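Site visit: Keltodeo retort pouch plant, Stestgate

Posted in Plant Visits

Keltodeo packs shelf-stable soups, curries and grain meals under contract. Its Stestgate site ran an open morning for buyers and trade press in March, and I joined the technical group. Efren Estrella, the production manager, took us through filling, sealing and retorting. Unathi Mkhize covered quality and the claims file. Sign-in was at 7.30 am, followed by the usual exchange of shoes for white gumboots.

Filling and sealing

The product on the line was the Dedness lentil and tomato soup, a stand-up pouch with a steam vent for microwave use. The kettles are steam-jacketed with scraped-surface agitation. Soup is held hot and pumped to a rotary filler, where the main variable is particulate load. Whole lentils settle in the hopper if the paddle speed drops, and the first sign is weight drift at the checkweigher.

Seal contamination is the fault Keltodeo spends most of its time on. A lentil skin trapped across the top seal can pass a visual check and open up under pressure in the retort. The Aguirre sealer, commissioned last year, uses a two-stage jaw: the first stage expels product from the seal area and the second makes the weld. Rated output is 2,000 pouches an hour. The display read 1,960 while we were on the platform, and Estrella said the gap is mostly reject handling. Rejected pouches are opened and weighed before disposal so that fill loss and seal loss can be recorded separately.

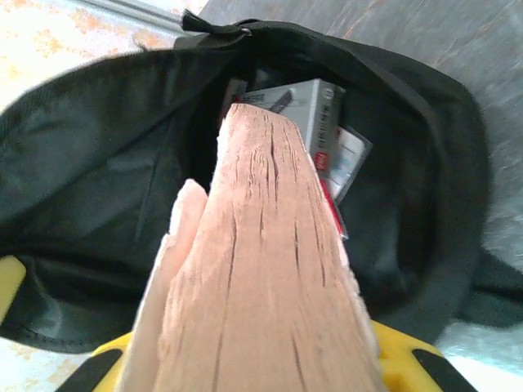
Packaged item in a black fabric bag.

Retorting

Pouches are loaded flat on perforated trays. Keltodeo uses water-spray retorts with overpressure control, as flexible packs will burst during cooling if chamber pressure falls faster than internal pressure. Each cycle is logged for temperature, pressure and spray flow, and a batch is not released until the chart has been signed by someone outside the retort crew. I asked about deviations. The process authority's schedule allows a fixed extension for a short temperature dip; anything beyond that goes to hold. Two trays were on hold during the visit, both tagged, in a caged area beside the cooling conveyor.

The floor here drains poorly at the eastern end. Estrella has a regrade budgeted for the winter shutdown.

Vent behaviour and burn complaints

The vent was the reason I had put my name down. A microwaved pouch of thick soup does not heat evenly, and steam can build beneath a surface that still feels lukewarm through the film. If the vent opens late it opens hard. Most of the consumer complaints that reach lawyers in this category begin at that point, usually with an argument over whether the instructions said to stand the pouch upright.

Mkhize's team tests vents from every film delivery. The current validation set is 487 pouches heated across several domestic ovens, with opening time and peak surface temperature recorded for each. In 38 of them the vent opened later than the internal limit. All came from one reel position, and the film converter has since changed its slitting setup. Those results have been kept in the set and flagged.

The cooking instructions have been rewritten as well. The stand time now comes before the tearing instruction, and the warning about steam has moved from the base gusset to the front panel next to the tear notch. Mkhize would like the notch shifted lower, away from the vent, but this needs a new die.
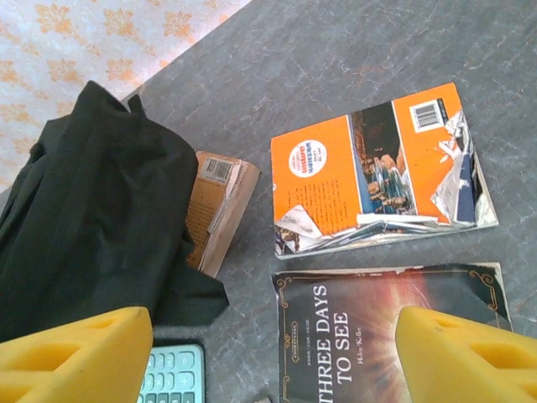

Records and traceability

Pouch codes carry line, retort and cycle. We picked a code from the retained sample shelf and asked for the full history. Film reel, kettle batch and retort chart came up on screen promptly. The ingredient lot for the dried onion took longer, as it is still entered by hand from the supplier's bag label. Retained samples are kept past the end of shelf life, useful when a claim arrives well after purchase and the claimant has thrown out the pouch.

Complaint records sit in a separate system from production data. A clerk matches the two by pouch code. Where the consumer supplies no code, the complaint is filed by retailer and month, and trend analysis for those is weak. Mkhize acknowledged this and has asked for the two systems to be joined.

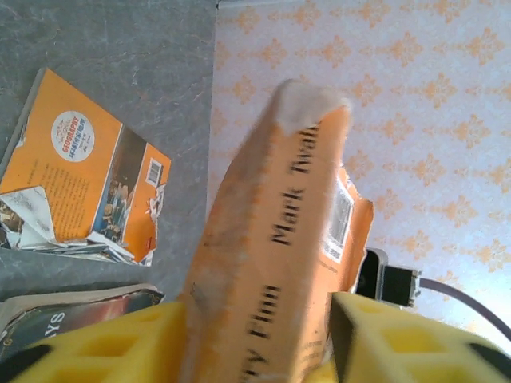 Orange paperback held upright, spine at a slight diagonal.

Points for follow-up

Film converter's slitting report, to be sent once cleared for release.
Whether the late-vent limit was set from burn data or from oven performance. I did not get a clear answer.
Tear notch position on the next print run.
Dried onion lot entry: barcode scanning is quoted but not ordered.

The tasting at the end used pouches prepared on a hotplate in the canteen. Salt was on the high side. Parking is at the rear gate off the service road, and visitors should allow time for the weighbridge queue.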